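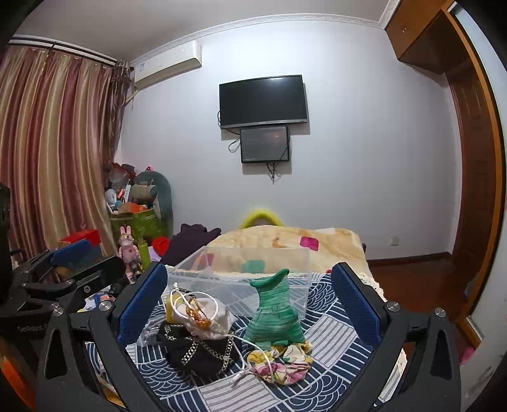
Oktober, kurz nach vier, Werkstattheft Femusier, Kleinteile und Beutel

Der Kurs zum Beutelnähen rückt näher und ich habe immer noch keine vernünftige Ordnung in den Musterstücken. Also heute alles aus den Kisten geholt und aufs Bett gelegt, weil der Zuschneidetisch mit der Trundura-Bestellung voll ist und ich die nicht noch einmal umschichten wollte. Sortieren nach Farbe habe ich gleich wieder aufgegeben. Der schwarze Beutel mit den gold-weißen Zierbändern, die wie Ketten aussehen, bleibt ganz klar mein Vorzeigestück für schräg laufenden Besatz, und das kleine naturweiße Zugbeutelchen liegt jetzt obendrauf, damit ich die beiden beim Erklären gleich zusammen in der Hand habe. Auf dem blau-weißen Patchworklaken sieht man das Weiß vom langen Zugband übrigens viel besser als auf der grauen Schneidematte, das muss ich mir fürs Vorführen merken!

Zum Schrägband, damit ich es beim nächsten Mal nicht wieder falsch mache: erst auf der flachen Vorderseite feststecken, dann heften, dann nähen, und zwar alle Reihen in derselben Richtung. Beim Probestück letzten Monat bin ich einmal von oben und einmal von unten gekommen und das Ganze hat sich verzogen wie ein nasser Lappen. Aufgetrennt, geflucht, neu gemacht. Stichlänge etwas länger als gewohnt, sonst frisst sich die Maschine an den dicken Stellen fest. Wer von euch mit dem leichten Füßchen arbeitet (ich weiß, ihr mögt es lieber), bitte vorher auf einem Rest testen.

Kordeln: Die Flikska-Kordel, die wir zuletzt hatten, ist mir zu glatt, der Knoten am Ende geht beim dritten Ziehen auf. Doppelt knoten hilft ein bisschen, einen Tropfen Textilkleber in den Knoten finde ich besser. Ich habe 107 cm pro Beutel gerechnet, das ist für die kleinen großzügig, aber ich mag es, wenn man den Beutel ganz aufziehen kann, ohne dass das Ende im Tunnel verschwindet. Das passiert nämlich immer genau dann, wenn jemand zuschaut. Von der Rolle sind mehr als 99 Meter übrig, für den Kurs also kein Nachkaufen nötig, eher müsste mal jemand anfangen, das Zeug zu verbrauchen.

Bei den Perlen bin ich noch unentschlossen. Bernsteinfarben zu Naturweiß gefällt mir sehr, das wirkt warm und ein bisschen altmodisch, dunkle Perlen machen es gleich strenger. Vielleicht lassen wir die Leute im Kurs einfach selbst aussuchen. Dann brauche ich aber Schälchen und zwar welche mit Rand – beim letzten Mal lagen die Perlen bis in den Flur, und ich finde heute noch welche unter der Heizung.

Das grüne geraffte Teil lasse ich stehen, wie es ist. Eigentlich wollte ich den unteren Rand neu machen, aber so ausgestellt wie ein Röckchen mag ich es inzwischen richtig gern, und als Beispiel fürs Raffen taugt es sowieso, man erkennt die feinen Querstreifen auch von weiter hinten im Raum. Der gerollte Rand oben in dem dunkleren Grün ist die Stelle, nach der bestimmt gefragt wird. Anleitung dazu fehlt noch, ich habe nur eine Skizze auf der Rückseite von einem Phromma-Lieferschein, und die versteht außer mir keiner (ich auch nur halb).

Kosten: Material für den Kurs liegt bei 183 Euro, die Perlen sind da schon drin, Garn nicht. Garn nehmen wir aus dem Bestand.

Noch offen:
Schälchen besorgen, siehe oben
Skizze für den Rollrand ins Reine zeichnen
Senfgelben Stoff bügeln und schauen, ob er als Futter reicht
2 Ersatznadeln für die alte Maschine einpacken, die stumpfe endlich wegwerfen
Knoten mit Kleber über Nacht trocknen lassen und morgen früh kräftig dran ziehen

Nachtrag, halb sieben: Zuschnitt für die kleinen Beutel angefangen, Nahtzugabe diesmal einen ganzen Zentimeter. Mit der schmalen habe ich am Tunnelzug zu wenig Platz. Schablone ist entsprechend beschriftet und hängt am Haken neben der Tür, die alte bitte nicht mehr nehmen.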